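Sorting small parts into divided cases

The bench drawer had reached the point where finding one cap meant tipping out everything else. I measured it before starting: 50 cm deep, 30 cm wide, and full to the runners. The parts in it are mostly small and awkward – caps, blocks, marker-sized cylinders – and none of them stack.

I looked at open trays first. The Kusanetti ones are cheap, but everything migrates to one corner when the drawer is pulled. The Adero boxes have better walls and no lid. A hinged case with fixed compartments costs more space per item and keeps each item where it was put.

The order of work matters more than the choice of case. Clear the middle of the table, put the case there with the lid fully up, and keep the loose pieces to either side. Longest item first, as it has the fewest places it can go. On this table the red and black cylinder is in the upper compartment, the two white compartments below it are empty, and the green piece and the small dark cube are still out on the tabletop.

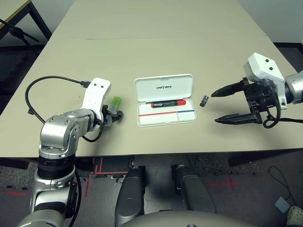

Labelling

I label the outside edge of the case and leave the compartments plain. Contents change, and old adhesive in a small tray is tedious to remove. Paper tape at 18 mm fits most edges. The Molefe tape lifts at the corners after a month or so in a warm room; the plain roll from the Larnemgate market has held since December.

The full count came to 111 pieces, including duplicates. Duplicates go in a separate case, on the lower shelf. The drawer now closes without pressing down on the contents, and the spare screws are next.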